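# Teaching a humanoid to carry a table with you: the Mever Pairing Kit

I've had the Mever Pairing Kit on loan for most of March, and it's the most fun I've had with a robot in ages. The kit adds a shared-carry mode to a full-size humanoid, so the robot takes one end of something long and you take the other. The manual from Antoniadis is good on wiring and thin on everything after that, so these are the steps I wish I'd had on day one.

## What you'll need

- The kit (software licence, tether bracket, foot switch)
- A humanoid with working arms and a grip you trust
- A light folding table with nothing on it
- A clear stretch of floor and flat, closed-toe shoes

Start with a table, please! I tried a plank first and it twisted all over the place. A table has legs, so when either of you lets go it just stands there.

## 1. Set up the floor

Push the table up against a wall and stand the robot at one short end. Run the power cable out behind the feet, well away from the side you'll be walking on, and leave a loop of slack in it. Hang the overhead line so it has a bit of play at the head but would still catch a stumble.

## 2. Load the carry profile

Open the Jisden panel on your laptop and choose **Two-person lift**. Leave the speed at 20 per cent. I know, it's painfully slow, but you'll be glad of it when the robot takes its first step toward your shins.

## 3. Teach the corner

Press the foot switch once and guide the robot's hand to the near corner of the tabletop. Hold it there for 4 seconds until the panel chimes. Then walk to the far end and put your own hand on the edge.

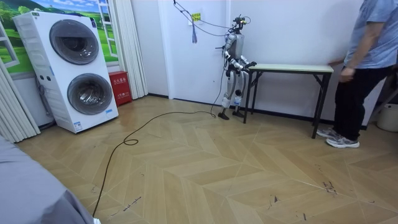
Keep your palm light for the first few runs. The kit works out your intent from small pushes coming through the tabletop, and if you lean on it the robot reads that as "go down" and starts to bend its knees. Periklis Tzanetos, who runs the test space in Stotunstead with me, is a leaner, and it took him a whole afternoon to break the habit.

## 4. Lift and walk

Say "ready", wait for the second chime, then lift slowly. Go up a hand's width and stop. If the table stays level, take one step and stop again. If it tilts toward you, lower it and redo step 3 with the robot's hand a little further in from the corner.

## 5. Save your run

Hit **Keep** after every good carry. The panel holds 400 runs before it starts overwriting, and the robot gets noticeably smoother with your own walking style in there.

## Is it worth it?

The kit is $3,000, so it's a workshop purchase for most of us. I'd like a louder chime and a longer lead on the foot switch. Doorways are still hit and miss, and I haven't tried stairs. But the first time the other end of the table came up level with mine, I laughed out loud. I've asked to keep the loaner through to winter.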